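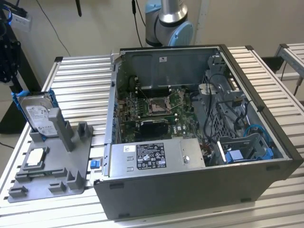 Skusum Computer Recovery, Disassembly Department, Foldale

Work at the bench: the Nakpan cell

In our department we take old office computers apart. They come to us from companies and schools that are changing their equipment, and the parts which are still good go to repair or to resale. Before, all of it was done by hand. From last July one part of the work is done by a robot cell, which we call Nakpan after the project that paid for it. Colleagues from the other Skusum sites often ask how it is to work next to it, so I have put this page together for the staff gallery. I asked everybody in the team to give me some words for it.

Desktop tower lying on its side with the panel off. The processor socket is empty, and a hard drive in its blue caddy stands upright in the gray printed tray on the left.

The tray is the thing that visitors notice last and that we talk about most. A person can put a drive down anywhere on a table and find it again. The robot cannot, so each part must have a fixed place, with posts and slots which hold it in one position. Keerthana Chowdary draws the trays and prints them on our own printer. She made many versions before the drives stopped leaning. The old ones are in a drawer and we use them for screws and pens.

Who does what now

The arm works on the parts that are the same from one tower to the next, if the model is the same. It goes to the drives and the memory first. For the processor it needs the lever of the socket to be fully open, and we are still careful with this step, as the contacts are easy to bend and a board with bent contacts is worth almost nothing.

The side panel is still opened by a person. Some panels have a latch, some have screws, and some have been hit by something in the truck and do not want to open at all. The cables are also for a person in many cases. A cable never lies two times in the same way, and a data cable which crosses over the drive cage can stop the arm for a long time. Dindo Dalisay has learned to look into the case and know in a few seconds if the arm will manage it. If he thinks no, he pushes the cables to the side before he sends it in.

Dindo worked on the manual line for many years and I asked him what is different for him. He wrote to me: "My wrists are better. Before, I was turning screws the whole shift. Now I walk more and I look more. What I do not like is the waiting. When I work with my hands I have my own speed, and now I have the speed of the arm."

I think he is right about the waiting. In the first months we had one person standing at the cell all the time, and it was the most boring place in the building. Now the person who is at the cell also tests drives at the next table, and a lamp gives a sign when the arm needs help. It is better, but if you are in the middle of a test when the lamp comes on, you have to choose which one will wait.

The numbers, for those who asked

The department takes apart 600 towers in a normal month. In the last full month 421 of them went through the cell, and the rest stayed on the manual line. The manual line gets the small cases, the very old ones and everything with damage. The big delivery from Besness was good for the cell, with almost all of the towers of one model.

We were told at the beginning that no person would lose the job, and up to now this was kept. Two colleagues went to the test room by their own wish. I write this down in a clear way, for it was the first question of everybody, and it was also mine.

What was hard

For Xiaoyan Xiao the hard part was the stopping. She is responsible for the shift, and in the beginning the arm stopped up to 20 times in one day. Each time somebody had to write down the reason. People did not like to write the reasons. They felt that it was a list of their own mistakes, even when it was only a cable in a bad position. Xiaoyan changed the form, and now it asks "What did the arm meet?" in place of "Cause of error." After this we got much longer answers, and some of them were really useful for Keerthana.

Marijke Bosman had another worry. She teaches the new people, and she says that a new colleague who begins at the cell does not learn the inside of a computer well. You can work there for weeks and never take out a heatsink yourself. So we made a rule that everybody who is new works on the manual line first, with Marijke, and comes to the cell after that. The planning office was not happy with it in the beginning. We have kept the rule.

There is also the noise. The arm itself is quiet, but the compressor was not, and it stood two meters from the table where people take their coffee. It has been moved into the corridor.

What we would like next

Chathurika Fakir keeps a list on the board beside the door, where each of us can write a wish. These are on it at the moment:

A second tray, to be filled while the first one is in use.
A higher stool for the test table.
Labels on the trays in larger letters.
A stop button that can be reached from the left side also (three people have signed this one).
Training in the programming for those who want it, inside the working time.

The last wish is mine. At present only Keerthana and one technician from outside can change the movements of the arm. When they are not here and a new model of tower comes, we put the towers on a shelf and they stay there. I believe that people who know the cases so well would make good programs, and several of us have said that they want to learn. The request is with the management and we have an answer promised for July.

Visiting the department

Colleagues from other sites are welcome to come and look. Please ask Xiaoyan one week before, wear closed shoes, and stay behind the yellow line when the arm is in motion. If you want to try the manual line, tell Marijke, and she will give you a tower and a screwdriver.

Page last changed 2026-06-15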